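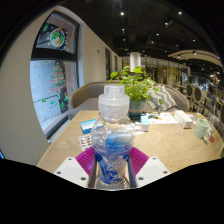 Section 4: Setting out the table

This section covers clearing a living room table and putting back the things used every day: medicines, a bottle, a mug, tissues and loose papers. It applies to the Skallex table and to any other wooden table with an oiled or waxed top. Fit the legs and check the table is level first (Section 3).

Caution: Keep medicines out of the reach of children and pets. If either uses the room, store tablets in a locked cupboard and leave out step 4.

4.1 Clearing the top

1. Move everything to a tray or a nearby chair. Lift items, do not slide them. Grit under a box or mug will scratch the oil finish.

2. Wipe the top with a soft, slightly damp cloth, following the grain. Dry it at once with a second cloth.

3. Leave the top bare for 50 minutes if you have used Hestness table oil. Otherwise carry on straight away.

4.2 Putting things back

4. Put each blister pack back in its own box with the leaflet. Check the name and expiry date on the box against those on the pack. Do not put two kinds of tablet in one box.

5. Stand the boxes upright where the names can be read from your usual seat. A box that will not stand can lie flat.

6. Check that the cap of the bottle is screwed down fully. Stand the bottle upright, well in from the edge, with room on all sides to get a hand round it.

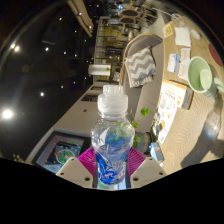 Fig. 4.2 Clear bottle with a white cap, held upright. Mug and papers on the table.

7. Put the mug on the side of your stronger hand, with the handle turned outwards. Use a mat under hot drinks.

8. Place the tissue box within reach of the seat.

9. Sort the papers. Keep appointment cards and any sheet you need this week. File or throw away the rest. Do not leave paper under the mug or the plant.

10. Return the plant to the far side of the table, on a saucer. Turn the pot a little each time you clean.

Note: Water the plant in the sink and let it drain before putting it back. Water trapped under a pot will leave a dark ring.

4.3 Removing marks

Pale rings from cups usually fade within a day. If a ring stays, rub in a little Hestness oil with a dry cloth and wipe off the excess. Do not use bleach, scouring cream or furniture spray.

Caution: Oily cloths can catch fire on their own. Lay them flat outdoors to dry before throwing them away.

For sticky marks left by syrup or labels, see Section 6.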